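Lindedard spent Thursday comparing 2 gripper finger sets from Clurkby on electronics parts. The maker claims 3000 cycles per set.

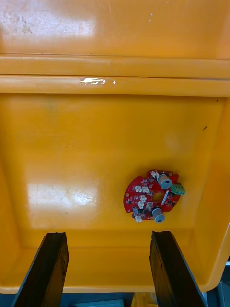
Who checked that figure? So far only Clurkby, on its own bench.

Circuit boards are the easy part of the trial, and a good score there proves little.

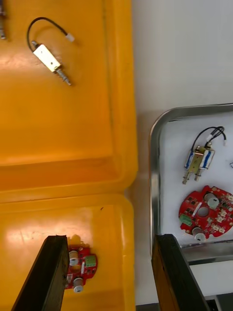
Lindedard plans 400 picks per set, which is a long way short of the claim.

Wire harnesses should be a harder test.
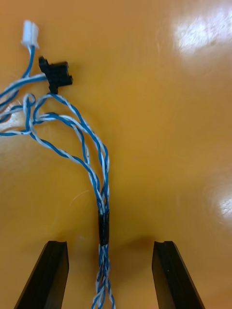 Skilell, which supplies the controller, has published no results for them. The price hasn't been announced either.

- Harness picks: 13 planned for the first round

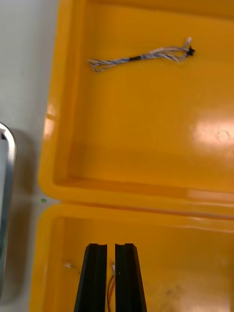

- Board picks: scores due in October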